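Enseñar a una máquina a doblar trapos: trucos de mesa para no perder la tarde

Trucos de casa y taller

Llevo una temporada leyendo que dentro de nada los robots nos doblarán la ropa. Yo no me lo creo, o por lo menos no me creo el «dentro de nada». Lo que sí existe, y mucha gente hace ya en un escritorio cualquiera, es la parte pesada: coger unas pinzas de mano, doblar un paño delante del sensor y repetirlo hasta el aburrimiento para que luego un programa intente imitarlo. En Casta nos han pedido consejos para esa faena y van los que me han servido a mí. Los que no, los digo también.

La tela. Empiece por algo pequeño y que se deje pellizcar. La muselina arrugada va bien porque hace bulto y la pinza encuentra de dónde tirar. Las servilletas almidonadas son un suplicio: resbalan y, cuando las agarra, se levanta la pieza entera como un cartón. Un estampado con motivos sueltos ayuda a quien revisa después, que sabe de un vistazo qué esquina es cuál. Que le ayude igual al programa me lo han asegurado muchas veces y todavía espero que me lo enseñen.

La mesa. Mate, si puede elegir. Si tiene brillo, mueva la lámpara antes de comprar nada. En Weltunden venden un tapete «de entrenamiento» que, quitada la etiqueta, es un tapete. Con una sábana vieja bien tirante y cuatro pinzas de la ropa se consigue lo mismo, siempre que no sea del color del paño.

Los cables, fuera del tablero o por detrás. Un cable que aparece en unas tomas y en otras no acaba dando guerra, y cuesta mucho encontrar al culpable.

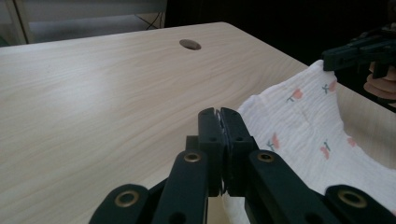

Texto y pruebas de mesa: Dilruba Wanigasekara
Sección Taller · julio

Con dos pinzas, una por mano, el error más común es moverlas a la vez. Mejor por turnos. Una levanta su esquina y se queda quieta arriba; la otra, cerrada, espera junto al borde de la tela y solo entonces entra. Parece lento y lo es. También es la única manera que conozco de que la toma se entienda al verla de nuevo.

Pellizque poco. Un dedo de tela basta. Si mete media pieza en la mordaza, al soltar se queda un gurruño y hay que alisar, y el alisado se graba igual que lo demás. Luego viene el disgusto de ver a un brazo carísimo alisando el aire.

No corrija a escondidas. Si se le cae la esquina, vuelva a cogerla con la pinza, sin ayudarse con un dedo. Lo que haga con el dedo no lo puede hacer la máquina, y la toma ya no vale.

Cuántas veces. En los foros se leen cifras disparatadas en las dos direcciones. Yo hago tandas de 15 y paro. En la segunda tanda seguida me tiembla la muñeca, y a partir de la toma 19 empiezo a hacer trampas sin darme cuenta: arrastro el paño, llego torcida, suelto antes. Descanse la mano nueve minutos o vaya a tender una lavadora. Total, 30 tomas limpias en una tarde me parecen un buen día, y no pienso discutir con quien presume de muchas más.

Entre toma y toma, sacuda el paño y déjelo caer de otra manera. Si siempre parte del mismo montoncito, lo que aprende el programa es ese montoncito. Se lo digo por experiencia: perdí un fin de semana entero con un trapo de cocina que siempre dejaba a la izquierda.

¿Pinza de mano o mando a distancia? Probé el mando de Cisex con un brazo prestado y doblar una servilleta me costó tres intentos y un vaso. Con la pinza de mano se nota la tela, se nota cuándo engancha. El mando tiene sentido si el brazo está ya montado y quiere enseñarle justo lo que ese brazo alcanza. Para empezar en casa, no lo recomiendo.

Mantenimiento. Mire las articulaciones de vez en cuando y quite la pelusa con un pincel seco. La muselina suelta mucha. Nada de aceite de cocina, por favor, que ya me han escrito dos personas con manchas en el paño.

Sobre el paquete Fakir, que promete «aprender el doblado en una sola demostración»: lo puse con un pañuelo y dobló el pañuelo. Cambié de pañuelo y lo tiró al suelo. Si a alguien le ha ido mejor, que escriba y diga con qué tela.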